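About Us

Hi, I'm Urszula Nowakowski, and I run Flasto. We're a small shop that teaches robots to do everyday hand work by showing them how it's done. One of us takes the controls, moves the arms through the job, and does it again, and again, until there's enough good material for the robot to learn from. That's the whole business, really!

I came to this sideways. I used to train new hires at Ginulano, a packing company, and I was the person who stood next to you on your first morning and said "no, turn your wrist first." When a friend let me try a remote-controlled arm one February, I spent my entire lunch hour trying to move a sock from one side of a table to the other. I dropped it a lot. I also couldn't stop thinking about it, and by the end of that summer I had rented a room and bought two very tired office chairs.

These days there are 18 of us. Most of the team are what we call demonstrators - they drive the arms by remote, or take hold of them and guide them by hand, depending on what the customer's machine allows. We've got a former dental assistant, two people who used to alter wedding dresses, and a guy who drove a forklift for years and still reverses everything beautifully. You don't need an engineering degree to be great at this. You need patience and a feel for when you're about to knock something over (and the good sense to slow down before you do).

A lot of our work is sorting and tidying. It sounds simple until you try to do it through a pair of controllers! A demonstration has to be clean from start to finish: pick the thing up, carry it over, let go at the right height, come back. If I hesitate over a basket, the robot may well learn to hesitate over a basket. So we practice each task before we record any of it, and we talk a lot about where to pause and where not to.
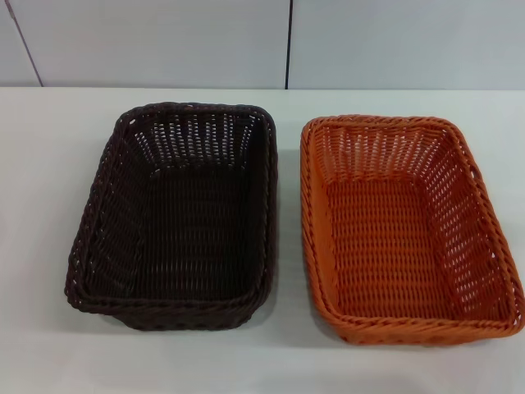 Dark brown on the left, orange on the right, all set for sorting.

For a typical sorting job we record 700 demonstrations, and then we sit down and watch them. On our last big one we kept 577. The rest had a fumble in them, or a grip that was a bit off, or somebody (me) went to the wrong basket and had to turn back. Our largest order so far was 2000, for the folks at Prodley, and I think I dreamed in left and right for a while after that one.

Our other long-running customer is Hordiienko, who build the arms we use most. They send us early versions of their hand controllers and we send back long, opinionated emails. The thumb switch got moved because of us, and I'm still pretty proud of that.

Friday afternoons are open practice. The week's recording is done by then, so anyone on the team can try a task they've never driven, swap seats, or just get better with their weaker hand. If you're thinking of working with us, or you've got a job you'd like a robot to learn, that's the best time to stop by. Come take a turn at the controls - I'll put the coffee on.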